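# The Valtness Winter Warmth Box

Every September we start packing again, and every September somebody rings to ask whether the Warmth Box is still going. It is! We've been sending them out from our unit in Poltwood for a good few winters now, and this page is for anyone who would like to buy one for a neighbour, sponsor a batch through a workplace or school, or order them in bulk for a food bank or lunch club.

The box itself is a sturdy cardboard carton with a lift-off lid and two hand holes, and people tell us they keep it for years afterwards (ours at home has the Christmas lights in it). Inside you'll find:

- one fleece blanket, single-bed size
- two pairs of thick socks
- a knitted hat and a pair of gloves
- a hot water bottle with a soft cover
- tea bags, drinking chocolate, porridge oats and four tins of soup
- a room thermometer card
- a greetings card, left blank so you can write your own message

We did try a scarf one year in place of the second pair of socks, and we had such a lot of letters asking for the socks back that we've never dared change it again. The soup is always two tomato and two vegetable, so the standard box is suitable for vegetarians, and there is a gluten-free version if you tick the option when you order.
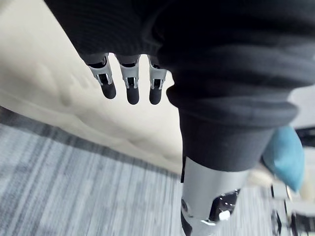 Gloves come in medium and large, and if you don't tell us which you'd like we'll send large, as they're easier to get on over stiff hands. Hats are one size and quite stretchy. Everything in the box can go through a warm wash apart from the hot water bottle, though please do take its cover off and wash that too.

Last winter 447 boxes went out through the Wodness lunch clubs alone, and a further 700 were bought by families for their own relatives. Our target for this winter is 4000 boxes across all the areas we deliver to, so we could really do with the early orders, if you're the organised sort.

## Ordering

Single boxes can be sent straight to the person's door or collected from us between 10am and 3pm. Bulk orders go out on pallets of 67 boxes, and you'll need somewhere dry at ground level to put them. Do please mention any steps or narrow gates on the form, because our van driver would much rather know beforehand!

If you'd like to give a box but don't have anyone particular in mind, choose "Send where needed" and we'll pass it to the Rweyemamu Fund, who match boxes with households that have asked for one. You can still write the card, and they are always kept with the box.

Sponsored batches can carry your group's name on a small label inside the lid. Send us the wording with your order and we'll email you a proof before printing.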